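About Grumevwood Craft School

Grumevwood is a small school for paper and book crafts in the town of Gosside. We teach bookbinding, box making, paper marbling and simple block printing to adults and to young people from age 12. You do not need any experience to join, and most of our students never held a bone folder before their first class.

Our story

The school started in the back part of a stationery shop called Dulunik, which sold paper by weight. Customers were always asking how to repair an old cookbook or a family Bible, so the shop began to offer evening lessons at one long table. The lessons grew and the shop became too small for them. We moved to our present building in December, in very cold weather, with 2000 sheets of paper to carry up the stairs. The shop is closed now, but we kept its paper cutter and its name is still on our store room door.
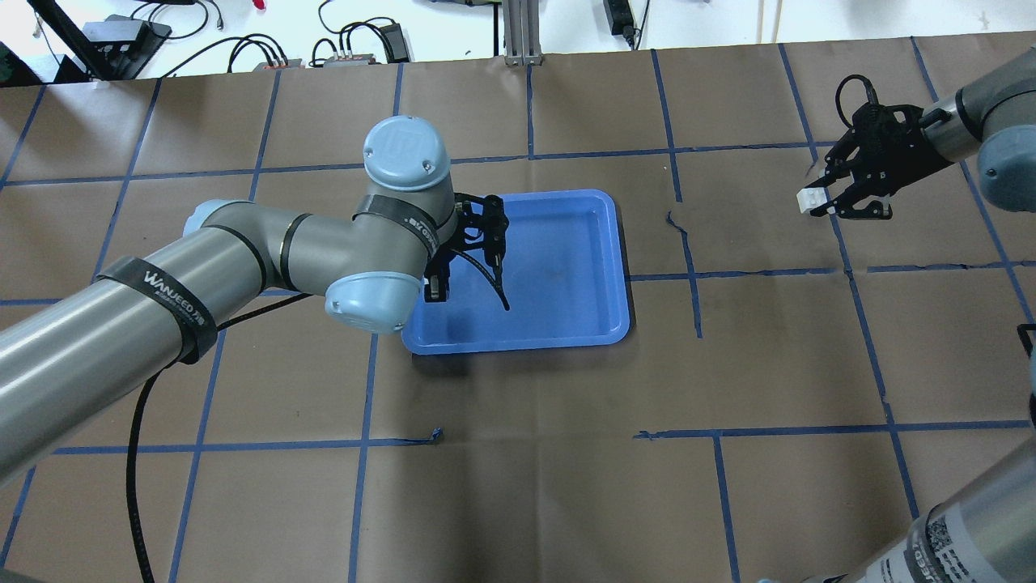

Our beginner course is called Kombo, and it combines binding and box making in one programme. You make a sewn notebook first, then a case to keep it in. We give much time to measuring, as a cover that is two millimetres too short can not be saved later with glue. For the first exercises we like to work big and cheap: brown paper on the table, with dark blue tape laid in both directions to make squares, is enough to learn what a right angle looks like. A tape line that goes a little wavy is easy to see against the brown colour, and students learn quickly to correct their hand. After this we go on to grey board, book cloth and linen thread.

How we teach

Groups are small and everybody has their own place to work. The teacher shows one step, then you do this step, and we wait for each other. We do not give marks. If you miss a class you can come to another group in the same month, please only write to us before so we can prepare your materials.

All tools are included in the fee. Paper, board and thread for the first project are also included. For later projects you can buy materials from us at cost price or bring your own.
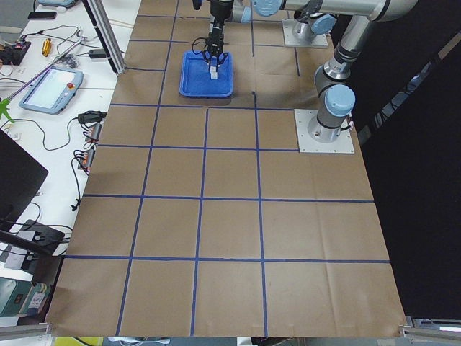

Brown paper and blue tape, marked out in squares.

Our library

We have a collection of 300 books about binding, paper and printing, and students can borrow them for four weeks. Many came to us as gifts. There are also 94 sample bindings which you may open and handle with clean hands.

Visiting us

Our building has a ramp at the side entrance and the studio is on the upper floor, with a lift. Parking is free behind the building. The colour of our front door is dark green and the bell is on the left.

This page was updated on 2024-07-01. For the new course dates, please see our programme page or ask at the office.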